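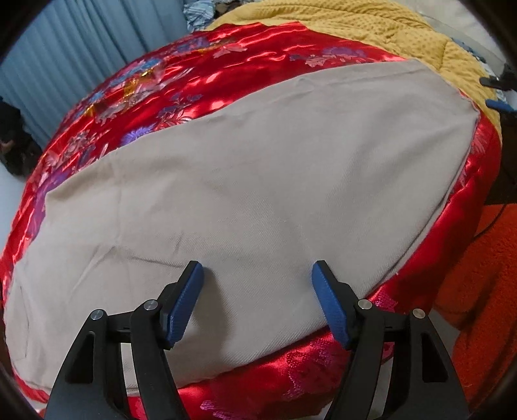 Round cushion, red satin brocade with beige twill panel. Note the smudge near the center of the twill.

Upholstery and Soft Furnishings Workshop
Notebook entry, 6 June 2024
Entered by: Vendula Vrabec
Copies to: Miloslav Sokol, Alžběta Zelenák

Subject: Round cushion, job 116. Condition on intake and proposed treatment.

The cushion was received from the Polák guesthouse together with its written request for cleaning and, where needed, repair. The request describes it as a seat for the reading room and asks that the present appearance be kept. No replacement of the red fabric is wanted. The client has approved up to 300 minutes of bench time, after which we are to write before continuing.

Outer fabric. Red satin brocade with a dense woven floral pattern. The surface has kept its shine, and the highlights run in long streaks under the bench light, most strongly along the band behind the beige panel. This makes it difficult to judge wear by eye. Any dulling will have to be looked for with the lamp set low and to one side. I have asked that the lamp be moved to the short end of the bench for this purpose and left there until the job is closed.

Panel. Beige twill, matte, soft to the hand, the diagonal lines easily seen. It covers a large part of the upper surface and is joined to the satin with a sewn seam along the upper right. Toward the lower left it turns down over the front and forms a rounded side wall, slightly puckered. Several shallow wrinkles and creases cross the panel. There is a faint grayish mark near the center.

The panel sits on the cushion in the manner of a patch. The client's letter does not say when it was put on or for what reason, and I have written to ask. Until there is an answer, it is to be treated as part of the piece and not as a later repair to be removed. Miroslava Gajdoš is of the opinion that a twill of this weight was chosen to take the rubbing of daily use, which the brocade would not stand for long. I consider this reasonable but have not entered it on the job card.

Smudge. Nature unknown. Before anything wet is put near it, the following order is to be kept:

1. Soft brush, dry, working with the diagonal of the twill.
2. Low suction through the mesh screen.
3. Dry sponge, light strokes, turned often.
4. Damp test on a part of the twill that will not show, with a white blotter held against it. Leave until fully dry before reading the result.

The red satin is a concern at step 4. In March we had a red lining on job 105 that passed the first blotter test and then bled into a pale border while drying overnight. The border was recovered only in part. For this reason no damp work is to be done within a hand's width of the seam until the red has been tested separately, and both blotters are to be dated and kept with the card.

Creases. It is my view that the creases should not be pressed. Heat on the twill would carry through to the edge of the satin, and the shine there could suffer. A cool damp cloth is also ruled out for the present, for the reason given above. If the filling is found to have settled, the panel may draw smooth once the filling has been evened out, and the question of pressing will not arise.

Puckering at the front. Two explanations have been put forward. Alžběta holds that the twill was cut slightly too large and eased in at the turn. Miloslav holds that the thread was drawn too tight. The two can be told apart by measuring stitch length at the turn and again along the upper right seam, where the fabric can be compared. If the stitches at the turn are noticeably shorter, the thread is the more likely cause. No stitch is to be cut in order to find out.

Filling. Not examined. The underside closure will be looked at tomorrow morning. If it is hand stitched, it is to be recorded on a sketch before opening, with the starting knot marked.

Materials set aside from stores:
- Unik cotton thread, the beige nearest to the twill, one spool
- Vevetti blotting sheets, white, one packet
- Urura dry sponge, new, to be cut in quarters
- Unbleached muslin, washed, enough to wrap the piece between sessions

The spool is a close match by daylight and rather yellow under the bench lamp. Final choice of thread is to be made at the window. Shelf 228 has a second beige which may be better, although the label has come off and I would prefer not to use it without knowing the fiber.

Handling. The cushion is to be lifted from below with both hands and not by the panel or the seam. Rings and watches off. Brocade of this kind has long threads lying on the surface and a single catch will pull a line through the flower pattern. It should not be stood on its side, even for a short time.

Open questions
Reply from the client concerning the origin of the panel.
Test of the red, to be done by Alžběta.
Stitch measurements, Miloslav, with the steel rule and not the tape.
Whether the mark is on the surface of the twill or in the yarn. Magnifier to be returned to the bench by whoever has it.

Remark added later in the day, R. Šindelář: Read and agreed - with one change. Please do the dry brushing before the stitch measurements, so that loose dust is not worked into the seam by handling. Card amended.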